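The Rarnwood recount that refuses to end

Marina Tsolakis lost the race for mayor of Rarnwood in May by 1282 votes. She has yet to say so in public. Her lawyers have filed four complaints, her supporters have raised money for a fifth, and her newsletter still signs off as "your mayor-elect".

The case itself is thin. The campaign says that 3230 postal ballots from the Salcedo district were accepted without proper signatures. Asked for proof, it supplied 20 sworn statements. I have read all of them. Most describe long queues, a rude clerk or a door that was locked when the writer thought it ought to be open. Two complain about parking. Not one names a ballot that should have been thrown out.

Ferhat Gökçe, who ran the count, has been patient to a degree I find hard to credit. "If they bring me a ballot, I'll look at the ballot," he told me. "So far they've brought me feelings."
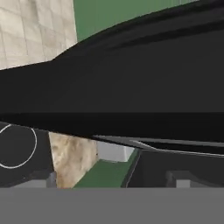
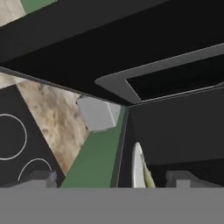
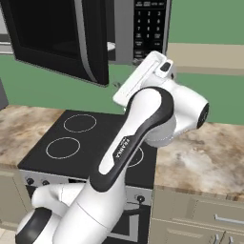

Then there is the software. Clanuvley, the firm that supplied the scanners, has been accused of everything from careless coding to secret foreign owners. Manolis Kourkoulas, the campaign's spokesman, promised a full technical report before the summer. When I rang to ask where it was, he said it was being reviewed. By whom? He would rather not say.

Clanuvley doesn't come out of this shining either. It took the firm weeks to publish its test results, and the summary it put out was so vague that it might have been written by the other side. A company paid from public funds should do better – and the council that hired it should have asked.

Still, a slow press office is a long way from a stolen election. The paper ballots were counted by hand in Salcedo and the result moved by four votes, in favour of Fotis Spanos, the man who won.

Spanos has handled victory poorly. He called the complaints treason, then a joke, then declined to discuss them. Panagiotis Lazaridis, a former ally of Tsolakis who now sits as an independent, thinks both camps are enjoying themselves. "She gets donations, he gets an enemy," he said. "The bins are still late."

The next hearing will deal only with who pays the costs. Kourkoulas says the campaign is confident. He said that before the last one, too.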